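Setup and Upkeep of a Two-Arm Handling Cell for Molded Shells
Project report, Automation Lab Course, Vistport Technical College

Abstract

The report covers the setup of one two-arm humanoid robot as a handling cell for molded shells, the faults found during the first months of use, and the upkeep routine written as a result. The robot carries the unit label R1-A5 and is called A5 in the text. The cell logged 2,411 handling cycles over the project. One fault, a wrist cable failure on the right arm, stopped the cell completely. Two others lowered the grip success rate without stopping it. The routine in Section 6 is meant to be used by the next project group without further instruction from us.

1. Task

Arndale, the partner company, molds long tapered shells that have to be lifted, turned so that the inner surface can be looked at, and put back down. At the plant this is done by hand. The course assignment was to bring an existing two-arm unit to the point where it could do the same motion repeatedly, and to document what it takes to keep it there. Inspection of the surface was outside the assignment. So was cycle time, which is given in the log but not discussed.

The shell is awkward to hold. It is wide at the base and narrow at the tip, the rim is the only place where fingers can close on it, and the inner surface is glossy, so a thumb pressed on it tends to slide before it settles. The raised ridge down the middle must not be touched. These conditions ruled out a one-handed grip early on.

2. Cell layout

The cell takes up one side of the lab. The workbench is a yellow two-tier unit. Trays go on the top surface and small parts are kept on the lower tier, where the group sorts discs, pins and square blocks for the separate pick exercises. The robot works from the carpeted side. Shelving for crates and packing material is kept out of arm reach, and this distance was checked with both arms fully extended before power was given to the drives.

The carpet tiles caused more trouble than expected. They give slightly under the base, and the torso height measured with the arms down differed from the height with both arms raised in front. The difference was small but it moved the pick point. Firm boards were placed under the base contact points and the height was measured again in both postures. The boards must go back in the same positions if the robot is ever moved. Their outlines are marked on the carpet with tape.

The bench was not fixed to the floor at first. It was pushed out of line twice in the first week by people leaning on it, and after the second time it was clamped to the shelving upright behind it.

3. Commissioning

3.1 Joint zero

Each arm was zeroed against the printed gauge supplied by Widmer, which fits over the forearm and the upper arm at the same time. The order is shoulder, elbow, forearm rotation, wrist. Zeroing the wrist first gives a result that looks correct and is wrong by whatever error is left in the elbow. We did this once on the left arm and had to repeat the entire arm.

The fingers are zeroed last, with the hand open and flat against a plate. The thumb needs its own pass. On the left hand the thumb reached its stop before the software limit, and the limit was brought in so that the motor would not push against the stop at every opening.

3.2 Hand-to-hand calibration

A two-handed grip depends less on where each hand is in the room than on where the hands are in relation to each other. A stiff bar with a mark at each end was held between the fingertips and the arms were moved through nine postures. The change in distance between the hands, as calculated by the controller, was compared with the fixed length of the bar. The error had to stay under 2 mm in all postures. The right arm failed in the two highest postures until the elbow zero was repeated with the wrist bracket fitted. The first zero had been taken without the bracket, and its weight was missing from the load table.

3.3 Grip force

Grip force was set with scrap shells only. The starting value from the Drudia hand manual was high enough to bend the rim inward. It was lowered in steps until the shell slipped during a slow turn, then raised by two steps. The two hands do not have the same setting. The left hand takes most of the weight at the lower edge and runs with a higher value. The right hand steadies the side, and a high value there twists the shell out of the left hand.

The closing order is left fingers, left thumb, right fingers, right thumb, with a pause after the left hand so that the shell can settle. Closing both hands at once was tried and dropped. Whichever hand touched first pushed the shell into the other, and the final position changed from cycle to cycle.

4. Faults

4.1 Wrist cable, right arm

At cycle 1,224 the right hand stopped responding in the middle of a turn. The left hand held the shell and the arms stopped as intended. The controller reported a lost connection to the hand, not a motor fault. Power cycling brought the hand back for a few cycles at a time.

The cable leaves the wrist bracket and has to form a loop that is large enough for full wrist rotation. It had been tied down short to keep it away from the bench. With the wrist turned inward the loop went tight and all bending took place at the connector. When the sleeve was opened, one conductor was broken inside its insulation within a finger width of the plug.

Repair steps, in the order used:

Lower both arms to the rest posture and remove drive power.
Release the tie and unplug the cable at the wrist first, then at the elbow.
Fit the new cable at the elbow end.
Turn the wrist by hand to the inward limit, then route the cable with enough slack that it hangs clear of the bracket at this limit.
Plug in at the wrist and fit the tie loosely on the forearm side only.
Turn the wrist to the outward limit and check that the loop does not catch on the bracket screws.
Restore power and run the finger zero for the right hand.

The loop now stands out to the side of the arm. It looks untidy and should be left that way. The software keep-out zone on the right side was made wider to cover it.

4.2 Finger pad wear

Grip success fell slowly after the cable repair, and the cable was suspected first. The cause was wear on the pads of the left index and middle fingers, which meet the rim at a steep angle. The surface had become smooth. New pads brought the success rate back without any change in force setting. Pad wear is hard to see in normal lab lighting. A fingernail drawn across the pad shows it more reliably.

4.3 Loose joint collar, left arm

A clicking sound on lifting was traced to a collar on the left forearm. The screws had been tightened in a circle and not crosswise, and one side had worked loose. All collars on both arms were released and tightened again crosswise. The sound has not come back.

5. Grip check

The grip check is run at the start of each session with one scrap shell. The robot lifts the shell in front of the torso, tip up, and holds it while the operator looks at the finger positions from the robot's side. The fingers should curl around the rim, and the ridge should be clear on both sides. The operator also looks at the wrist cable and confirms that the loop is free. 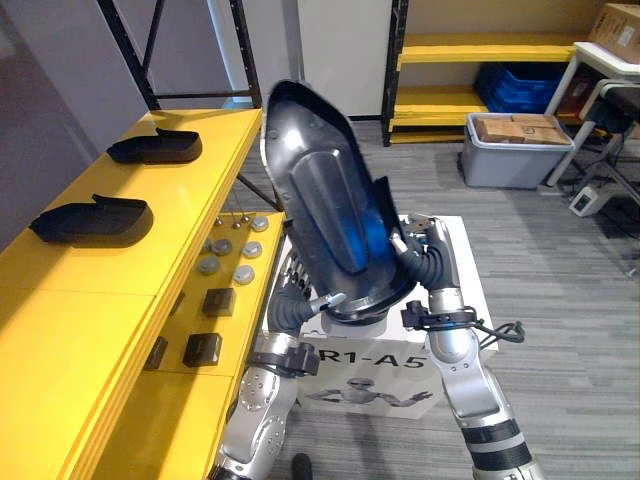

Figure 1. Shell held in both hands in front of the torso of unit R1-A5. Cable loop at the right wrist; workbench at left.

If a thumb is resting on the ridge, the shell was offset when it was picked up. The pick point should be corrected before the hand settings are touched. On three occasions a group member changed the hand settings first, and the old values had to be restored from the log.

6. Upkeep routine

Every session: grip check, cable loop, boards under the base, bench clamp.

Every Tuesday: wipe the pads with a dry cloth, test them for smoothness, check the collar screws by hand, and copy the log to the course drive. No solvent is used on the pads. It removes dirt well and also leaves the surface slick for the rest of the day.

Every 1,000 cycles: replace the pads on the left index and middle fingers, repeat the bar test in all nine postures, and open the cable sleeve at both wrists for a visual check.

After any move of the robot or the bench: measure torso height in both postures, repeat the bar test, then teach the pick point again.

The log sheet has one line per session. Entries such as "ok" are not enough for the bar test, and the largest error has to be written down. An increase from week to week is useful information even when it stays inside the limit.

7. Open points

The load table still uses one weight for all shells. Arndale intends to supply a second size with a thicker rim, and the grip settings will have to be found again for it.

The boards under the base are a temporary fix. A steel plate was requested in August and had not been delivered when the project closed.

The left wrist cable is the original one. It is routed with more slack than the right one had, but it has the full cycle count on it. A spare is in the drawer with the Widmer gauge, together with the spare pads and a printed copy of Section 4.1.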